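Ticket 417 – Célula de dobra Vellar, bancada 2
Local: oficina Grovby, Bralesbridge
Estado: em observação
Aberto em: 2 de janeiro de 2024

Sintoma
Na dobra de têxteis, uma das garras perde o tecido no fim do movimento. O controlador mostra o aviso "força de fecho fora da janela" e a sequência para. O aviso não aparece sempre. Com tecido grosso aparece mais, com pano fino quase nunca.

Configuração atual
Dois braços na mesma bancada, com toalha estampada por baixo das peças de teste. Programa de dobra do pacote Nwosu, sem alterações desde junho. Limite de fecho: 3000 (unidades internas do controlador, não são newtons).

O que já verifiquei
1. Cabos dos dois braços: fichas bem metidas, sem folga nas juntas. Um cabo faz uma curva larga ao lado do braço e pensei que podia puxar o punho, mas movi o braço à mão em todo o curso e não prende.
2. Alimentação: troquei de tomada na régua. O aviso voltou igual.
3. Posição das pontas dos dedos sobre o tecido, vista do punho e vista geral da bancada:
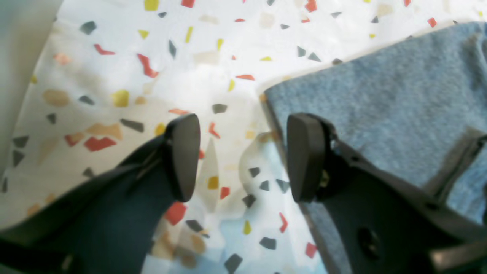

As almofadas pretas das pontas na primeira, os dois braços com a peça cinzenta de malha na segunda.
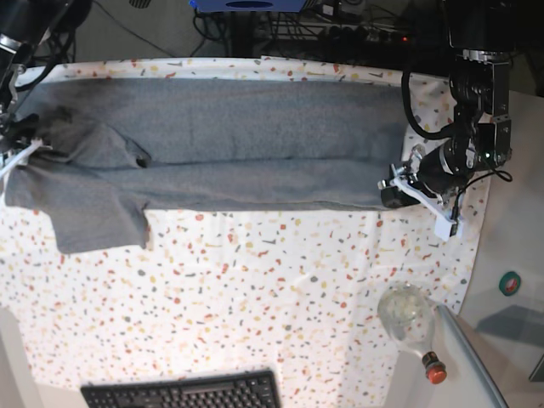

4. Zero da garra
Fiz de novo o zero com os dedos fechados e sem tecido. O valor guardado tinha um desvio de 15 passos. Não sei dizer desde quando, porque o registo antigo foi apagado na última atualização. Gravei o valor novo e reiniciei o controlador.

5. Almofadas
Limpei com pano sem pelo e álcool. Apertei também o parafuso de fixação, só à mão, com a chave pequena. Peço que não usem a chave elétrica neste ponto, a rosca é curta.

Resultado até agora
Depois do passo 4 repeti a dobra com a malha e o aviso não voltou. Com a toalha felpuda ainda não repeti o suficiente para fechar o ticket.

Pendente
- Repetir com a toalha dobrada em duas camadas.
- Confirmar com o suporte Vellar se o limite 3000 é também válido para tecido grosso. O manual tem só uma tabela e não diz o tipo de tecido.
- Guardar cópia do registo antes da próxima atualização.

Se o aviso voltar, por favor escrevam neste mesmo ticket e indiquem qual dos braços parou.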